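How to get Bulbridge running on a modern PC

Bulbridge came out in 2000 and was written for the graphics cards and processors of that year. It will install on a current version of Windows, but it won't play properly until a few things are changed. The steps below work for the original disc and for the Nondgate reissue. Last checked January 2021.

Start by copying the whole disc into a folder of your own, such as C:\Games\Bulbridge. Don't use Program Files. The game writes its saves next to the main program, and Windows blocks that in protected folders. If you have the reissue, let its installer finish and then move the folder.

Next, apply the 1.4 patch. Copy the patch files over the old ones and say yes when asked to replace them. Start the game once, let it reach the title screen, and quit. This creates the settings file you will edit later.

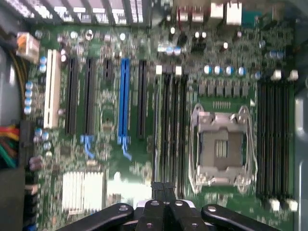 Bulbridge ties its turn timer to the speed of the processor. On a fast machine the siege missions run far too quickly, and the enemy army reaches your gates before you have placed a single archer. The chip that goes in a socket like this one, inside the metal frame with the wire lever, will be far quicker than anything the game expects. To slow things down, open bulbridge.ini in Notepad, find the line FrameCap and change it from 0 to 16. Save the file. If the map still scrolls too fast, lower ScrollRate to 4.

Now set the display. Right-click the main program, choose Properties, and open the Compatibility tab. Tick the box for reduced colour mode and pick 16-bit. Leave the Windows version box alone, as changing it stops the music on some systems.

If the menus show as black rectangles, you also need the Detano wrapper. Copy its two files into the game folder, run the setup program and choose windowed mode. Full screen works too, but switching to another program will usually crash the game.
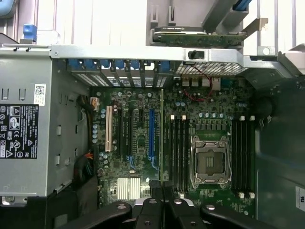

Will my old saved games still load?

Saves made with version 1.2 or later load normally once they are in the Saves folder. Anything older has to be opened in 1.2 first and saved again under a new name. Keep file names to eight letters, with no spaces.

Playing with mods

The Antwi map pack is the only large mod I have tested with this setup. It adds new provinces and a longer campaign, and it goes in after the patch but before the wrapper. Unpack it into the Maps folder and pick it from the Custom menu.

The game can list up to 253 maps. Past that, the Custom menu opens empty. Move a few maps out of the folder and restart, and the list comes back.

If the game closes during the opening film, rename intro.avi to intro.old. You will go straight to the title screen. The film between the second and third campaigns uses a different format and plays without trouble.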